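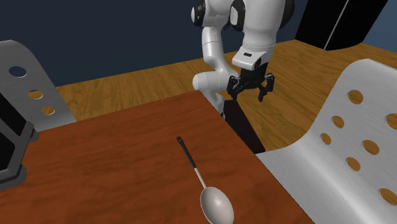 4.2 What we planned to buy, and in what order

I should say early on that I came to this part of the project as the person holding the spreadsheet (my co-author, Annunziata Bortolotti, did the clever bits), so this section is mostly about money and waiting times. Readers who only want the grasping results can skip to Section 5.

Our first plan, drawn up in October, was to buy two arms straight away and put one in each lab, at Orcombe and at Merrick. It looked lovely on paper! Then the quotes came in, and we saw how much of the cost sat outside the arm itself: the gripper, the mounting, spare fingertips, a safety check for each room, and somebody's time to put it all together. We went back to the simulator, Stemuto, and asked what we could settle there before signing anything.

Figure 3 shows one of the simulated set-ups, with a spoon lying on a wooden table and a white arm with a black two-finger gripper standing past the far corner. We picked spoons as a test item on purpose, as they are thin, they lie flat and they give a gripper very little to get hold of. If a cheaper gripper could cope with a spoon in simulation, we were happy to put it on the shortlist, and if it couldn't then we saved ourselves a purchase order.

Figure 3. A simulated table scene used in the planning stage, with the gripper open and clear of the spoon.

In all we ran 956 simulated trials over 184 layouts, moving the table, the chairs and the arm's base between layouts. The base position mattered far more to the budget than I had expected. A shorter arm is a good deal cheaper, but only if you can stand it close to the table, and in a room with chairs in it you often can't. Annunziata wanted the longer reach from the start and I argued against it for weeks (she has been very gracious about this since).

The revised plan buys one long-reach arm now, with two grippers from Plakmont so that a broken one doesn't stop the work. The second arm moves to the next funding year. Simulator time goes in as a line of its own, which our finance office had not seen before and queried twice. Delivery and fitting are costed separately in Table 6.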